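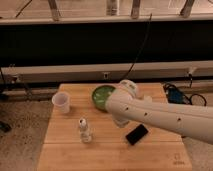 Kleinanzeigen für den Hausrat: Tipps für Verkäufer vor den Feiertagen

Ab Oktober füllen sich die Kleinanzeigen. Viele räumen vor Weihnachten Schränke und Keller aus, und wer dann eine Anzeige einstellt, rutscht schnell auf die dritte oder vierte Seite. Mit etwas Vorbereitung verkauft sich Geschirr, Werkzeug und Kleingerät trotzdem. Die folgenden Hinweise stammen aus unserer eigenen Praxis und aus Zuschriften.

262 Mal geteilt

Der Titel

Die Suche in den meisten Apps wertet vor allem den Titel aus. Auf dem Handy werden davon oft nur die ersten Wörter angezeigt. Das wichtigste Wort gehört deshalb nach vorn: »Auflaufform mit Deckel, 2 Liter« wird gefunden, »Schöne alte Form von Oma« nicht. Hersteller und Maße nur angeben, wenn sie stimmen. Wörter wie »TOP« oder »WOW« kosten Platz und bringen keine Anfragen.

Bei Werkzeug den Typ vom Schild abschreiben. Wer einen bestimmten Akkuschrauber sucht, gibt die Typennummer ein.

Fotos

Tageslicht reicht. Am besten gegen elf Uhr vormittags in Fensternähe fotografieren, Blitz aus. Macken gehören auf ein eigenes Bild. Ein Kratzer, den der Käufer erst an der Haustür sieht, endet fast immer in einer Preisverhandlung. Das erste Bild wird in der Übersicht klein und meist quadratisch angezeigt, der Gegenstand sollte also in der Mitte liegen.

Vor dem Fotografieren putzen. Kalkränder an Gläsern gehen mit verdünnter Zitronensäure weg, Kleberreste von Preisschildern mit Speiseöl und anschließend Spülmittel. Chromteile mit einem trockenen Mikrofasertuch nachreiben. Holzgriffe nur feucht abwischen und erst fotografieren, wenn sie durchgetrocknet sind.

Der richtige Zeitpunkt

Abends zwischen sieben und neun sehen die meisten Leute auf ihr Handy. Eine Anzeige, die am späten Nachmittag eingestellt wird, steht dann noch weit oben. Mehrere gleichartige Sachen besser nacheinander einstellen als alle auf einmal. Detlef Reinholz aus Hosside hat seine Werkstatt auf diese Weise aufgelöst und jeden Abend nur eine Maschine angeboten. Am Ende blieb ihm ein Schraubstock, den er behalten hat.

Plätzchenformen, Fondue und Raclette laufen bis Anfang Dezember gut, danach kaum noch. Gartengeräte lieber bis März liegen lassen.

Preis

Zuerst nachsehen, was andere für dasselbe Stück verlangen. Die Preise in laufenden Anzeigen sind Wunschpreise, aussagekräftiger sind beendete Auktionen. Wer »VB« schreibt, wird heruntergehandelt und sollte das vorher einrechnen. Bei Kleinkram unter 4 Euro lohnt die einzelne Anzeige nicht. Besser sind Pakete, zum Beispiel eine Kiste mit Backzubehör oder ein Satz Schraubendreher samt Bits.

Bezahlte Hervorhebungen haben wir bei Hausrat nur einmal ausprobiert, für einen Küchenschrank. Es kamen 11 Anfragen, davon vier ernsthafte. Für Möbel kann sich das rechnen, für eine Pfanne nicht.

Verpacken

Teller hochkant stellen und zwischen je zwei Stück Wellpappe stecken. Tassen innen mit Papier ausstopfen, Henkel extra umwickeln. Der Karton darf beim Schütteln kein Geräusch machen. Zeitungspapier färbt auf helles Porzellan ab, dort eine Lage Seidenpapier dazwischenlegen. Für Schweres zwei Kartons ineinander verwenden und den Boden kreuzweise kleben.

Messer und Stechbeitel bekommen eine Hülle aus gefalteter Pappe, die mit Klebeband am Griff befestigt wird. Akkus vor dem Versand aus dem Gerät nehmen und die Versandbedingungen des Paketdienstes lesen.

Abholung

Uhrzeit und Adresse erst nennen, wenn der Käufer fest zugesagt hat. Bargeld bei Übergabe ist am einfachsten. Elektrogeräte an der Steckdose vorführen, das erspart spätere Nachrichten. Nach dem Verkauf die Anzeige gleich löschen, sonst klingelt das Telefon noch tagelang.

Was nach vier Wochen nicht weg ist, einmal neu einstellen, mit anderem Titelbild und etwas niedrigerem Preis. Geht es auch dann nicht, kommt es in die Verschenkkiste oder zum Wertstoffhof.

4 Kommentare

Samer Srour
Mit der Zitronensäure aufpassen bei Gläsern mit Goldrand. Bei mir war der Rand danach stumpf.

Brayan Montoya
Gilt das mit der Uhrzeit auch am Wochenende? Ich bekomme da vormittags mehr Nachrichten als abends.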